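Kodia puts off decision on shelf-stocking arms, asks for more numbers

Kodia, the kitchen goods and dry grocery seller with its main stockroom in Drosness, has put off buying robot arms for its small-order packing line. The company said Wednesday that it would keep the money in next year's equipment budget but would not sign with a supplier until it had seen a full cost breakdown.

The decision leaves Yule, the outfit pitching the arms, with a trial and no order. Yule has been working on a setup in which two arms mounted on one rail pick up jars, cans and small tubs and put them on a stepped rack. It wants Kodia to buy 5 of these stations, with an option for more once the first lot has run for a season.

Kodia's planning note, which was shared with staff and seen by this site, is polite about the work and cool about the price. The figure that has been going around is $2,645, which sounds very low for a station with two arms. It covers one arm without its gripper, its camera, its mounting hardware or any of the hours needed to set it up. The note says so on its second page, under a table most people will have skipped.
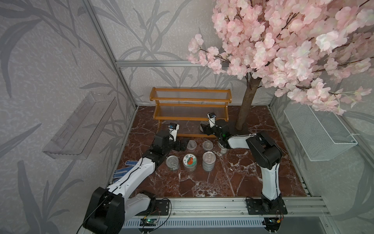 A buyer who multiplies $2,645 by two and then by the number of stations gets a total that looks easy to defend in a budget meeting. Then the rest arrives. Each station needs a frame, a rail, power, a computer to run it, spare fingers for the grippers and somebody on the shift who can tell whether a stopped arm is broken or just waiting. The note puts none of these in the headline number. A few are listed as "site dependent," a phrase that ought to make any stockroom manager reach for a pencil.

Yule's position is that the extras are normal and that customers expect to see them quoted later. The company also says most of the value is in the software, which improves as more tasks are recorded, and that it makes little sense to judge a station by what it can do in its first month. That may be right. It is also what suppliers tend to say when the first month is what they are being asked about.

Labor is the bigger hole. The pitch compares a station with a full-time packer, and on paper the station wins inside two years. The comparison assumes the arms work a full shift with no one standing next to them. Kodia's own staff wrote in the margin of the note that they would like to see that tried with real stock, in the mixed and untidy order it comes off the truck, before anyone counts the wages as saved. The pitch gives no figure for dropped items. It gives no figure for how often a person has to step in. Those two lines would tell a buyer more than the rest of the table put together, and it is hard to believe they have not been measured.

There is also the question of what the arms would be stocking. Kodia sells in small lots, and packaging changes with nearly every shipment. A can with a paper label one month comes back as a shorter can with a printed one.

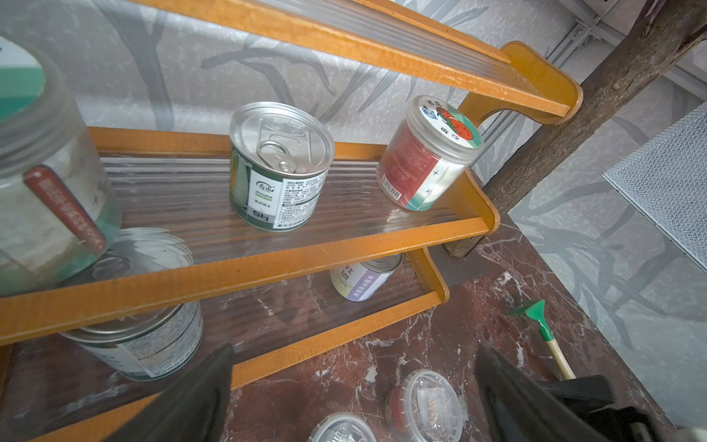
Broker, writing in the comments under our earlier item on the pitch, thinks the worry about packaging is overdone. "We change box sizes all the time and people cope, so will the machines," the comment reads. "What would stop me is the service contract. Ask what happens in year 2 when the supplier has moved on to a new model and your spares are on the old one." The same comment goes on to say that a small shop should lease one station, run it through the busy weeks and hand it back if it sits idle.

Leasing came up at Kodia too, according to the note, and was set aside for now. Yule offers a lease but ties it to a minimum of 5 stations, the same number it wants to sell. For a company that has never run a single one, that is a strange place to start. Kodia has asked for a smaller lease and had not received an answer when the note went out.

The third option on the list is to spend the money on something dull. The Drosness stockroom has been asking for better racking, a second label printer and a powered cart since before anyone there had heard of Yule. All of that together would cost less than one complete station, going by the note, and the savings are easy to work out because the staff already know how long they spend walking. Dull equipment rarely gets its own presentation, though, and there is always a risk that it loses out to something that moves by itself.

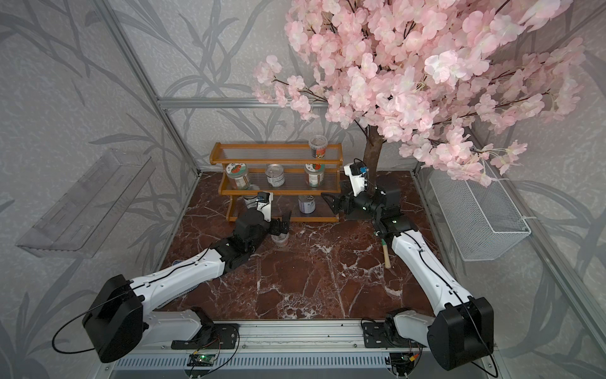 Kodia's list of questions for Yule runs to two pages, and the most useful ones are about mess. How much room does a station take once the frame and the aisle around it are counted? Who resets it when something ends up where it should not be? A small clear cup lying on the tabletop in front of a rack of jars and cans is a minor thing for a packer, who would move it and carry on. For a budget it matters a good deal whether the arm deals with the cup, works past it or calls for help, and how many minutes go by in each case. The list asks for those minutes, by the hour and by the shift, with the video to go with them.

It also asks for a trial at Drosness itself, using Kodia's stock and Kodia's lighting, with the terms agreed in writing beforehand. The proposed run is 50 orders, picked from an ordinary day and not chosen by the supplier. Every stop would be logged, along with the name of whoever cleared it. Kodia would pay for shipping the station in, and Yule would cover its own people's time. Fifty orders is a modest test. A packer on the morning shift gets through that many before lunch, and a supplier confident enough to promise payback inside two years should have no trouble saying yes to it.

Yule had not agreed to the trial by the time this item was posted. It said in a short statement that it was "in active discussion" with Kodia and expected to have stations in working stockrooms by August. It did not say whose stockrooms, or how many stations, and it did not answer a question about what a complete station costs with everything bolted on and switched on.

Kodia says the money will stay set aside until the end of the budget year. If there is no trial by then, it goes to racking and the cart.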